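Tastham Repair and Reuse Room
Progress note to Nuala Corrigan, 1 May 2019

Hi Nuala,

You asked for something short and readable this time, so I'm skipping the template and just telling you how it's going (pretty well!).

Since December we've taken in 592 items of household linen and clothing, mostly from the Cirkorach drop-off, and up to 105 of them still need sorting. Baby things are coming in faster than I'd planned for. Bedding has slowed to a trickle, and I'm fine with that, because duvets eat shelf space like you wouldn't believe.

The mending evenings are my favorite part. We run 2 a month now, and Tomomi Fukuda has taken over the beginners' table. She's got people darning socks who told me flat out they'd never thread a needle! I'd like to pay her for prep time in the second half of the grant, and I've put a line for it in the new budget.

Money: we've spent $1,476 of the materials budget. Thread and interfacing from Wattanapong cost less than quoted, and the Stunier sewing machine needed a new motor belt, so those two nearly cancel out. The insurance renewal went up a little. I'll send the receipts separately.

The crinkly cream cloth is the first one.

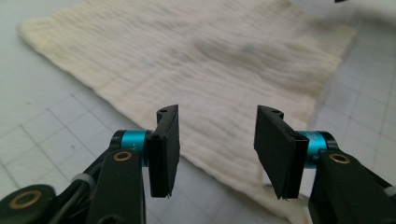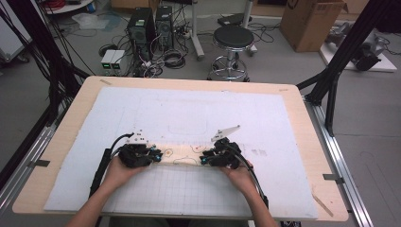
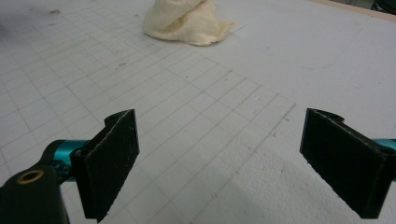 I do need a decision from you on storage. The back cupboard is full, and the unit next door is free if we sign for a year. I'd rather take it than start turning bags away, but it would mean moving money out of publicity. We've barely touched publicity anyway (the posters were donated).

Also, could we push the site visit back a couple of weeks? The new shelving should be up by then and you'll be able to walk in without climbing over anything.

Call me whenever suits, mornings are easiest.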